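List: workplace-automation
Date: 2024-04-29
Subject: Re: Re: Drawer clearing and who does the residue

> We are looking at the same sort of thing for our serviced flats: an arm
> on a post, going along the low furniture after a guest leaves, taking
> out what is in the drawers. The supplier quotes cycle times and not much
> else. Could anybody who has had one in for a few months say what it did
> to the rota? Our room staff are asking whether the job becomes following
> the machine about. Also interested in how you handle property left on
> top of units, and in finger wear.

Replying on-list as two others asked me the same off-list.

Background first. We run the furnished lets at Drudavgate. The arm came in last July under the Romon contract and is used for drawers and low cabinets only. Beds, bathrooms and kitchens are done by people as before. The control software is Broltero, one release behind current.

The task is defined narrowly. A person pulls the drawer to its stop, checks that the arm can get in from the side, and starts the run. The arm goes in from above, takes one item at a time and puts it in the tray. Drinks bottles are by far the most common item. They are also the one that gave us most trouble, as clear plastic gives the depth sensing very little to work with and a ridged bottle on its side will roll if it is touched off centre. The present setting brings the gripper down over one end of the bottle, near the label, and closes slowly.
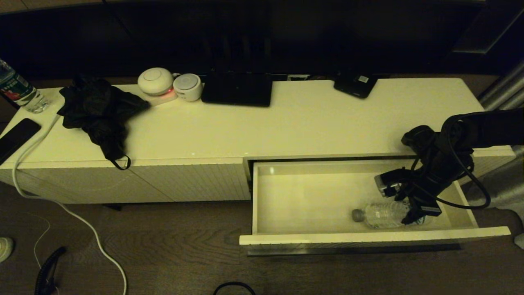 Right-hand drawer, gripper over the label end of the bottle.

Tops of units are excluded from the run. This was not in the original scope and was added at the request of the room staff, who pointed out that phones, chargers and clothing end up there and that they are the ones who get the complaint. A charging cable hanging over the front of a cabinet is enough for the operator to hold the run until it has been moved. Anything on top is logged and bagged by hand. I would write this into the contract from the start. We had to pay for it as a change.

On the rota. Before the arm, drawers were part of the room clean and were not timed separately. Now they are a separate line on the sheet. We have 7 people trained to run it, out of a room staff of some 60, and a trained person does no more than two hours at it before swapping back to ordinary rooms. The two-hour limit came from the staff side. Standing by a machine that mostly works is tiring in a way that making beds is not, and attention drops. No posts have gone. Two part-time vacancies were left unfilled over the winter, and you may draw your own conclusion from that; the staff certainly did.

To the question of whether the job becomes following the machine about: partly, yes. The lifting and bending at floor level has gone down and people say so. Against that, there is now a fault log, a start check and an end check, and none of these carried extra pay until the grading was looked at again. Do the grading first. We did it in the wrong order and it cost us goodwill that has not fully come back.

Fingers. The supplied ones are hard plastic and too smooth at the ends for bottles or anything laminated. We wrap the upper part of each finger in grey tape, from the tip to about halfway down.

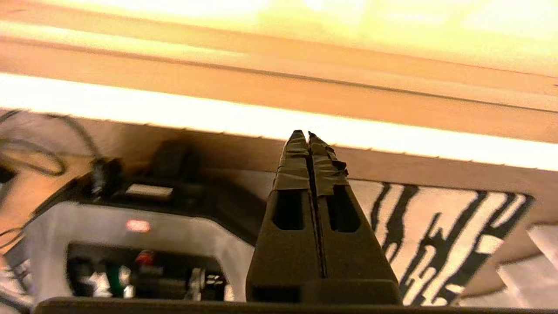 The tape creases and starts to bulge at the outer edge well before it fails, so the operator looks at it at the start check and strips and rewraps if there is a loose fold. Keep it clear of the meeting faces or the jaws will not close to the same point each time, and the closed position has to be set again. Watkins sell a moulded sleeve for the same purpose. We tried one set. It held well, but it came off on its own after 200 picks and had to be retrieved from a drawer, so we went back to tape — cheaper, and anyone on shift can do it.

Other points, in no order:

Lighting. Warm strip lighting causes more missed picks than a dim room does. If your flats have it, test there and not in the supplier's demonstration room.

Cables. The arm's own cable loops out to the side when it reaches down. Allow for that when deciding where the operator stands.

Stops. Anyone in the room may stop a run, trained or not, and is not asked to justify it. The log records the stop but no name. Our supplier wanted names. We refused.

I can send the start check sheet if it is of use. It is one side of A4 and has 7 items on it, two of which are about tape.

--
Operations, furnished lets
Drudavgate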